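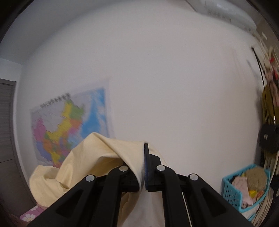 Folding demos by hand — how messy do you start the pile?

gatum_owner
Posted Saturday

Doing shirt folding with hand held grippers, no arm at all, just me and the jaws. 50 demos in so far. Policy is ok if the shirt starts flat, falls apart when its crumpled. Grabs whatever is on top, usually the middle of the back, then just hovers.

So do I throw the shirt down in a heap every time or keep it half tidy? Heaps take me forever. Also cream fabric, smooth, slides right out if I pinch too shallow.

billum22
Heap it. Every time. If the robot is going to see heaps you have to show it heaps. We did tidy starts for all of August and threw most of it out.

sirko_bench
Disagree with billum. Start half tidy, get 20 clean ones, then mess it up a bit more each round. If you start with heaps your own hands are all over the place, you regrasp five times per shirt and the model learns the dithering. Seen it.

billum22
Dithering is the task tho. A person regrasps too. Cut the really bad ones and keep the rest.

foltafold
What do you do first, collar or hem? Matters more than the pile imo. Pick one and stick with it. My first batch was mixed, collar some days, hem other days, and the thing would go halfway to each and stop.

gatum_owner
Collar mostly. But when the collar is facing away from me I have to drag the whole shirt around first and I end up holding a big twist of fabric between the jaws. No idea if I should keep those.

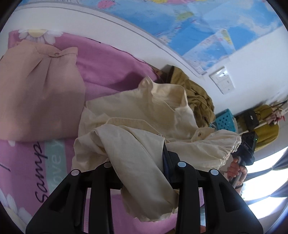
Sleeves are the other pain. Gathered cuffs, they bunch up and never lie flat, so my idea of "done" keeps changing. Sometimes I smooth them for ages, sometimes I give up and tuck. And a printed sheet underneath, could that be hurting?

sirko_bench
Print is fine, change the sheet now and then if you can. The twist ones I would drop. Or open the jaws, let it fall, regrasp near the seam and keep going in the same take — that at least shows a recovery.

foltafold
+1 on letting it fall. And go slower at the pinch. Close, wait a beat, then lift. Slippery stuff needs the wait.

remote_only
Why not teleop a real arm? With handhelds you can reach poses the arm can't. I lost a chunk of mine at replay, wrist limits.

billum22
Teleop for cloth is misery. 2 arms, lag, no feel in the fingers. I got maybe a third as many per hour. Handheld and filter out the unreachable ones.

remote_only
Depends on the rig. Mine has ok feel and every single demo is valid by definition. Slower yes. We're at 3,479 episodes and I don't have to filter for reach.

sirko_bench
How long did that take you lol

remote_only
Don't ask.

gatum_owner
ok sticking with handheld for now. Plan: collar first always, pause at the pinch, half tidy starts then messier, drop the twist ones unless I recover in the same take. Will fix an end pose for the sleeves too, tucked under, no smoothing. Gonna redo the first batch tonight

billum22
Still say heaps from day one. Post the succes rate when you have it, both kinds of start pls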